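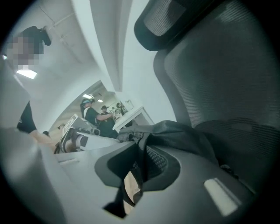
Derek Horrocks still tells people that he only came in for one afternoon to answer the phone, and that by the time he had put it down he knew the names of two people's grandchildren and had been promised a jar of piccalilli. He has been with us for nine winters now, and when we asked him what we should put in this advertisement he told us to say that you need a good ear, a comfortable pair of shoes for the hill, and no great hurry to get home.

So, with that said, we are looking for a Telephone Friendship Coordinator to join the small office at Dobson House in Pusville, and we would dearly like to hear from you if you think it might suit.

The friendship line began as a handful of calls made from a kitchen in Prusside one very snowy January, when the buses had stopped and a good many older people up the valley hadn't spoken to anyone for days. It has grown a fair bit (rather more than our filing has, as you will discover!) and last year we made 1,288 calls to 53 people, some of whom like a quick hello on a Monday and some of whom like to go through the whole of the cricket.

About the job

You would be matching callers with the people they ring, keeping the rota in order, and ringing round yourself when somebody is poorly or away. You would visit each new person at home before their calls begin, usually with Declan Sowerby, who knows every back lane between here and Prusside and will happily drive if you don't. There are letters to write, a newsletter four times a year, and the tea dance at Urkia Hall, which everyone gets roped into whether they can dance or not.

It is mostly desk work, with the visits taking up perhaps one day in the week. The office is up one flight of stairs and there is a lift, a slow one. We're happy to talk about changes to the desk, the hours or anything else that would make the job easier for you to do.

Hours and pay

24 hours a week over three or four days, whichever you prefer, between nine and five. Pay is £13.20 an hour, with 28 days' holiday (pro rata) and your mileage paid. The post is permanent after a six-month settling-in period. You'll need an enhanced DBS check, and we pay for that.

About you

We don't mind in the least whether you have done this kind of work before. Our last coordinator came to us from a building society and the one before that had kept a wool shop. You should be easy to talk to on the telephone and able to keep a confidence, and you should be able to find your way about a spreadsheet without too much sighing. Some of our people are hard of hearing, some are grieving and one or two are plain grumpy on a wet morning, so patience matters a great deal to us. A second language would be lovely, particularly Polish or Punjabi, but please don't be put off if you haven't got one.

How to apply

Please write us a letter of no more than two sides telling us a little about yourself and why you fancy the job, and send it with the names of two referees to Trevor Birkett, Friendship Line, Dobson House, Pusville. Handwritten is perfectly all right. Letters should reach us by Friday, June 24, 2022, and we'll reply to everybody, even if it takes us a week or so to get round.

If you would like a chat first, ring the office any weekday morning and ask for Trevor or Derek. Interviews will be held at Dobson House in the first half of July, we'll pay your bus or train fare, and there will be cake.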